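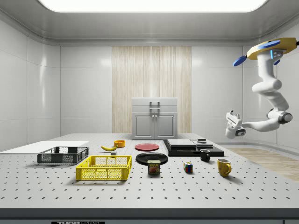
*Le poste de travail simulé, bras à droite, vaisselle au centre. Rendu issu du simulateur Prallix.*

**Appel à participation : comparaison de pinces et de contrôleurs en simulation**
**Laboratoire Rolon, équipe Manipulation. Sessions en mars, sur place.**

Nous cherchons 20 personnes disposées à passer une demi-journée à faire déplacer une banane par un bras robotique, puis à nous dire franchement ce qu'elles en ont pensé. La banane est virtuelle. La fatigue, d'après les essais préliminaires menés entre collègues, est tout à fait authentique.

## De quoi il s'agit

L'équipe compare plusieurs modèles de pinces à deux doigts et plusieurs façons de les piloter. Sur le papier, toutes les combinaisons se valent. C'est du moins ce qu'affirment les notices, qui ont en commun d'avoir été écrites par des gens n'ayant jamais essayé d'attraper une tasse par l'anse un vendredi soir, ou qui s'en sont remis.

Les essais se déroulent dans Prallix, notre simulateur maison, sur une table perforée garnie d'objets du quotidien : deux caisses en plastique ajourées, un bol, des assiettes, deux tasses, une boîte de Spam, un Rubik's cube. Au fond, un petit meuble à deux portes, avec une poignée sur le dessus de la façade. Le bras descend du coin supérieur droit, ce qui déroute tout le monde pendant dix minutes et plus personne ensuite, à l'exception des membres permanents de l'équipe.

Le bras reste le même d'un essai à l'autre. Ce qui change :

- la pince (longueur des doigts, course, rigidité de la surface de contact) ;
- le contrôleur (position, impédance, et une variante hybride dont nous tairons le surnom) ;
- le périphérique de commande, soit une souris 3D, soit la manette Stultemis, soit un clavier ordinaire pour les nostalgiques ;
- le point de vue de la caméra virtuelle.

Vous ne saurez pas quelle pince ni quel contrôleur vous avez entre les mains. Nous le saurons, en principe.

## Ce que nous vous demanderons de faire

Après une prise en main guidée, vous enchaînerez des tâches courtes : poser la banane dans le bol, mettre le cube dans la caisse jaune, déplacer la tasse noire sans renverser la jaune, saisir la boîte de conserve devant l'assiette noire sans emporter l'assiette. Chaque tâche est chronométrée et peut être recommencée. Un échec nous intéresse autant qu'une réussite, et nous en avons déjà une belle collection : la campagne précédente a produit 3204 tentatives de saisie, dont 1555 se sont terminées avec l'objet à l'endroit voulu. Le reste forme un corpus d'une grande richesse.

Entre deux séries, un questionnaire d'une page vous demandera d'évaluer votre effort, votre confiance dans la pince et votre envie de lancer la souris par la fenêtre (échelle de 1 à 7, les demi-points ne sont pas acceptés). Les fenêtres de la salle ne s'ouvrent pas.

La séance se termine par un entretien enregistré d'un quart d'heure. Les remarques désobligeantes sur l'interface sont transcrites fidèlement et transmises à ceux qui l'ont conçue, installés au bout du couloir.

## Qui peut participer

Nous voulons des profils mélangés. Une première moitié du groupe n'aura jamais piloté de robot, l'autre en aura une pratique régulière, en laboratoire ou en atelier. Merci de ne pas embellir votre expérience dans un sens ni dans l'autre : la prise en main suffit en général à nous fixer.

Il faut :

- être majeur ;
- avoir une vision normale ou corrigée, et distinguer le rouge, le jaune et le bleu ;
- pouvoir utiliser une souris ou une manette pendant plusieurs séries de quinze minutes, avec pauses ;
- comprendre le français parlé, les consignes étant données à l'oral.

Les gauchers sont vivement encouragés à s'inscrire. La campagne précédente n'en comptait aucun, et le relecteur de notre article l'a remarqué avant nous.

Ne peuvent pas participer : les membres de l'équipe, leurs conjoints, ainsi que toute personne ayant contribué au code de Prallix. Celles-ci connaissent les défauts du moteur de contact et en profitent sans vergogne.

## Conditions pratiques

Les séances ont lieu dans nos locaux, bâtiment Đỗ, premier étage, salle du fond. Deux créneaux par jour, à 9 h et à 14 h. Comptez une demi-journée complète, pauses comprises. Le créneau du matin est plus calme ; celui de l'après-midi coïncide avec les essais de soufflerie de nos voisins du dessous, qui ne communiquent pas leur calendrier.

L'indemnité prend la forme d'un bon d'achat remis en fin de séance, quel que soit votre score. Les frais de transport en commun sont remboursés sur justificatif, selon une procédure administrative que nous n'avons pas conçue. Gardez le ticket. Gardez aussi une copie du ticket.

Café, thé et biscuits sur place. Les tasses de la cuisine sont réelles et se saisissent à la main.

## Données et consentement

Nous enregistrons les commandes envoyées au bras, les trajectoires simulées, les forces de contact calculées, vos réponses aux questionnaires et l'audio de l'entretien. Votre visage n'est pas filmé. Les données sont pseudonymisées le jour même et l'audio est effacé après transcription. Vous pouvez interrompre la séance à tout moment, sans vous justifier, et conserver votre indemnité. Le formulaire de consentement vous sera envoyé avec la confirmation ; lisez-le avant de venir, il est plus court que cette annonce.

Les résultats agrégés seront communiqués aux participants qui le souhaitent avant la fin de l'été. Nous ne publions pas de classement individuel, malgré des demandes répétées et toujours issues des mêmes personnes.

## Pour s'inscrire

Remplissez la fiche disponible à l'accueil du laboratoire Rolon ou sur la page de l'équipe, rubrique « Participer à une étude ». Indiquez :

1. vos disponibilités (matin, après-midi ou les deux) ;
2. votre main dominante ;
3. votre expérience du pilotage de robots, en une ou deux phrases ;
4. le cas échéant, les périphériques que vous utilisez déjà, manettes de jeu comprises.

Clôture des inscriptions fin février. Une liste d'attente sera ouverte ensuite. Les personnes retenues recevront une réponse par courriel avec leur créneau et le plan d'accès au bâtiment, dont l'entrée principale se trouve à l'arrière.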